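Vakulenko opens Fledside grading centre to trading card submissions

7/30/24 - Wutville

Vakulenko, the trading card grading and storage company, has opened its second grading centre at Fledside. The centre accepts sports, entertainment and non-sport cards, and takes over all submissions of relic and autograph cards that were previously handled at the company's Wutville office.

The first intake consisted of 2,425 cards, most of them transferred from the Wutville queue. Customers with cards in that queue do not need to do anything. Submission numbers are unchanged and the online tracker now shows the location at which each card is held.

Cards of standard thickness are measured, checked under magnification on both faces, and scored for centring, corners, edges and surface. Two graders score each card separately. Where the scores differ by more than half a grade, the card goes to a senior grader, whose score is final. Thick cards, including those with embedded fabric or bat pieces, follow the same route but are given an additional check of the window cut and the bond between card layers.

"Relic cards take longer because the edges have more layers to inspect, and a standard holder will not close on them," said Prakash Nambiar, head of grading at Vakulenko. "At Wutville we were stopping the line to change tooling. Fledside has a separate line for thick stock, so the two queues no longer hold each other up."

The standard turnaround at Fledside is 28 working days from the date a parcel is booked in. Parcels are booked in on the day they arrive if delivered before noon, and on the next working day otherwise. An express service is not offered for thick cards at present - the company will review this in April.

All graded cards leave the centre in the Flendevari holder, a two-part sealed case introduced by the company for both standard and thick stock. The holder is supplied in five depths. The label carries the set name, card number, grade and a serial number that can be looked up on the Vakulenko website. Cards in the company's older holders can be moved to the new one without regrading, provided the seal is intact.

Submissions are limited to 70 cards per parcel. Each card should be placed in a soft sleeve and then in a semi-rigid holder. Screw-down cases, magnetic cases and taped top loaders are not accepted and will be returned unopened at the sender's cost. A printed copy of the submission form must be enclosed, with the cards packed in the order listed.

"The most common cause of delay is a parcel that does not match its form," said Younes Badawi, operations manager at Fledside. "We have to stop, write to the customer and wait for a reply before anything can be booked in."

The Fledside centre does not have a public counter. Cards can be handed in by appointment at Wutville, from where they are moved to Fledside twice a week under the company's own insurance. Fees are the same at both sites.

Press enquiries: Vakulenko press office, Wutville
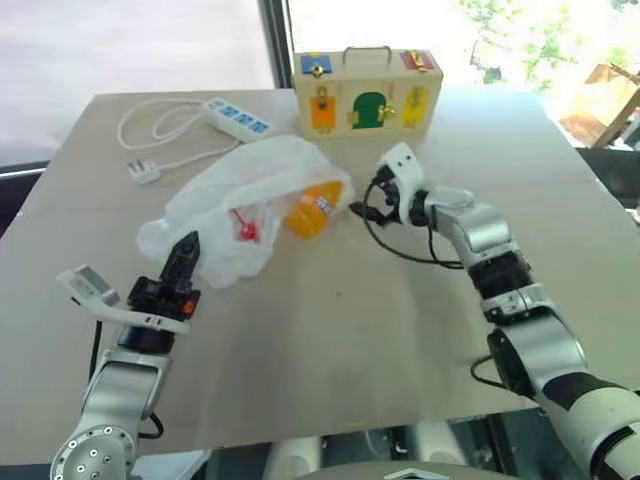 Wooden activity case with latched doors in orange, green and yellow.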